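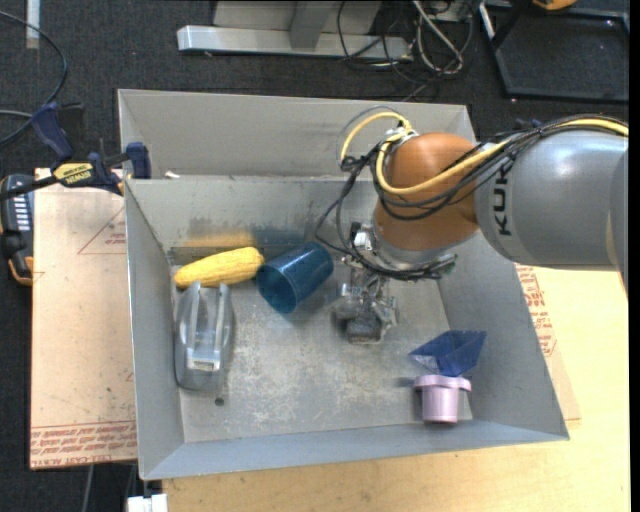
Zarmeena Cheema wrote after the previous post to ask why a picking cell should be stopped for a full morning when no fault has been reported. In her view the cables could be looked at during a normal changeover, and the bin position could be left alone until the picks began to drift.

The question is a fair one, and it deserves a fuller answer than the comment section allows. I have been responsible for the bin cell at Sandilville for two years. During the first of them I followed very nearly the practice she describes. The cell was stopped without notice on 5 occasions, and each time the cause was found between the wrist and the gripper. The arm itself was never at fault.

The present routine is as follows. It is carried out at every 254 hours of running time, and it begins with the arm parked clear of the bin and the controller locked out.

The cables come first. On our arm the yellow cable runs along the top of the last segment and loops over the wrist to its connector, with the thin black bundle following it around the joint. Both need enough slack for the wrist to turn fully in either direction. Too much slack is also a problem, as a low loop can catch the wall of the bin on the way down. I check the connector by hand, then look along the black bundle for flattened or shiny places. Rizwan Mughal prefers to move the wrist slowly through its range before locking out, with a second person watching the loop, and I have adopted his order of work.

The gripper is next. The small linkages are wiped down and moved one at a time. The screws on the brackets are marked with paint so that any turning shows at once. The tip is rough and dark when new as well as when worn, so looking at it tells one very little - we measure it and write the figure in the log.

The bin is held by a bar clamp on its left side, and its position is the item most often neglected. Sheet acrylic lies under the metal, still in its paper covering, and a bin on such a surface can creep a little with repeated contact. After loosening the clamp for any reason, the taught corner points must be checked again. Last February this step was skipped, and the cell ran 14 picks before the gripper touched the sloping wall. The repair was minor. Finding the cause took most of the day.

The final step is a trial run with mixed objects of the ordinary household sort. Corn, cups and a tape dispenser make a reasonable set. Clear and tinted plastic should always be included, and so should at least one cup lying on its side. Sheyla Huamán has asked that the same objects be kept for every trial, and they now have their own drawer. The log holds more than 361 trial picks to date.

As to the changeover, I would have no objection to a brief look at the cables at that time, in addition to the above. The clamp and the corner points still require the cell to be stopped.

The log sheet has been revised to include the clamp check, and copies are available from Arsalan Awan at the Desby office.

Contact | Copyright 2021 Sandilville Cell Notes | Back to top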